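Bimanual table clearing: policy stalls between subtasks, and perception loses dark objects

Posted in Software and Control, November
By Josefina Urrutia
Reading time: 4 minutes

I'm working on a table-clearing task with two arms on one wooden table. The job is to put the waste where it goes and move the cups and chopsticks between a round black tray and a gray dish rack. One camera looks at the whole table from the head, and each wrist has a small one.

The software is split in two. A planner called Loltach picks the next subtask from the head camera. A learned policy then runs the subtask from all the cameras and outputs chunks of joint targets. We train and log everything in Clandoso. The current policy was trained on 4000 episodes, and I hold out 700 for checking.

Single subtasks are fine when I trigger them by hand. The trouble is in the full run. When one subtask ends, the arms hang over the table and don't move until the timeout. The planner log shows it switching back and forth between "cups" and "waste" the entire time. I have tried raising the planner rate and lowering it. Neither changed much.

The second problem may be related. The head camera segmentation keeps merging the black tray with the gripper above it, so the tray mask changes shape whenever the arm moves. The small tray of peanut shells on the left has the same trouble with the arm lying over part of it.

A typical layout from the head camera:
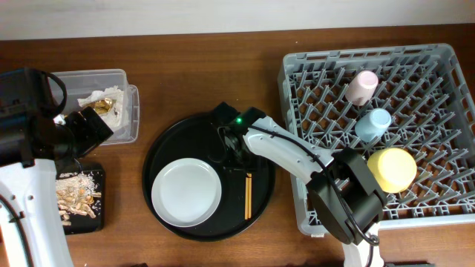
What I have ruled out

Calibration is good. I redid it for both arms and the reprojection error is low. Network delay is not it either, as everything runs on one machine. The policy checkpoint is the same one that works when I trigger subtasks manually.

What I would like to know is whether to fix the planner or the masks first, and whether anyone has a clean way to tell a policy that a subtask is over. Right now the planner decides that from the image alone.

Vornero

Fix the planner first. The switching is the cause of the stall. Each time it changes its mind it sends a new goal, and your policy throws away the chunk it was executing and starts another. If that happens faster than the arms can get going, they hover.

Put hysteresis on the decision. We require the new subtask to win 2 planner cycles in a row before it can replace the old one, and we don't allow a switch at all while a gripper is closed on something. It is a small change. You keep the last accepted subtask as state, and the planner only proposes.

For the end of a subtask, don't ask the planner. Add a progress output to the policy, going from zero to one over each training episode, and stop when it stays high. You already have the labels, as the position within the episode is enough. It costs one extra head on the network and a retrain.

About the masks: give the segmentation the joint angles. You know where the arms are, so render the arm model into the head view and cut those pixels out before you look for objects. Then the tray is a tray with a piece missing, and you fill the missing part from the last clear view. Don't try to fix dark on dark by turning up the exposure. The white plate will clip and you will have a new problem.

Also check what your wrist cameras see at the rack. All those pegs look alike, and a policy can get the row wrong and still look confident. We crop the wrist view less than we used to so that the rim of the rack stays in it. The slots along the rim give the network something to line up on.

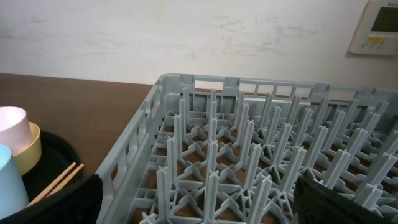 Wrist view of the rack, with the cups and chopsticks in the black tray at left.

If the back rim and the side wall are both in view, as they are there, you have enough to find the rack pose without the head camera. I would log that pose next to the policy output for a few runs. When placement goes wrong you can see if the rack estimate moved or if the policy did.

Navarrete

I had this and it went away when I lowered the temperature on the planner. Try that. Also update your drivers.

Josefina Urrutia

Thank you both. Temperature was already at zero, so that isn't it for me. The hysteresis took me an afternoon and I am running it now. The log shows far fewer switches. I haven't retrained with the progress output yet.

The arm cutout is next. I still don't know what to do with the thin plastic. The segmentation gives me a different outline for it in nearly every image, and the grasp planner wants one stable mask. The creases get split into separate objects, and where the dark surface shows through, it leaves holes.
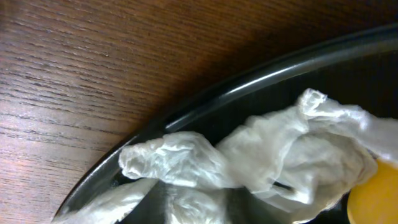 Vornero again: skip the mask for film and bags. There is no stable outline to find, and a grasp point computed from the center of a bad mask will land in a flat part where the fingers slide. Let the policy pick the contact from the wrist camera and only use the head camera to get the gripper above the right region. A loose box is enough for that. If you need a check afterward, compare the wrist view before closing with the one after lifting, and retry when the film is still lying there. Cap the retries at 2 or it will sit there all day. Keep the failed attempts in Clandoso with their own tag so they don't end up in the training set by accident.

Contact the moderators | Copyright the respective posters | Back to top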